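Workshop Tips: Recording Example Runs for a Robot at the Bench

Filed under: Shop and Garage

I'll say up front that I'm not sold on this. The pitch from the people at Cilik is that you perform a household job over and over through a pair of robot hands, save every run, and a program learns the job from the pile. Maybe. The Evstead shop has saved 2,311 runs since July and I would still fold my own towels. But people keep writing in to ask how to set up for it, so these are the tips I trust, and a few I was given and don't.

Pick one dull job. Putting a tape measure in a bag is plenty. "Tidy the bench" is six jobs, and you'll do them in a different order every time without noticing.

Write down where a run starts and where it ends. If one person stops when the thing is let go and the next stops when the hands are back at rest, you have two sets of examples mixed together, and sorting them out later is miserable work.

Keep the bad runs, but label them before you start the next one. You won't remember by lunch. A drop followed by a clean pickup can be useful. A drop followed by somebody reaching in by hand goes in the trash.

Move the objects between runs. We saved 401 runs at Traltbridge with everything set down on the same pencil marks, and the program learned the pencil marks. Shift things a few inches, turn them, swap sides. Wipe the marks off too.

Don't clean up the background just for recording. I was told to hang a plain sheet behind the bench. It made nice pictures and a program that got lost the day the sheet came down. If the room is going to have desks and cords in it later, leave them in.
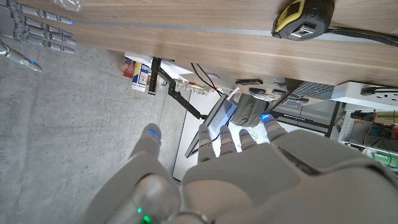

Clear plastic is harder than it looks. Bags change shape each time you touch them and they catch the light, so plan on more runs for those than for anything solid. Vergara's printed guide says 200 runs will cover any small object. I'd like to meet the bag they tried it on.

Take a break every 9 runs or so. Tired hands get sloppy, and the program copies sloppy just as well as it copies careful.

Last one: hold back a few setups you never record, and test on those only. When a salesman shows you a success rate, ask which setups it came from. If he has to go and check, keep your wallet in your pocket.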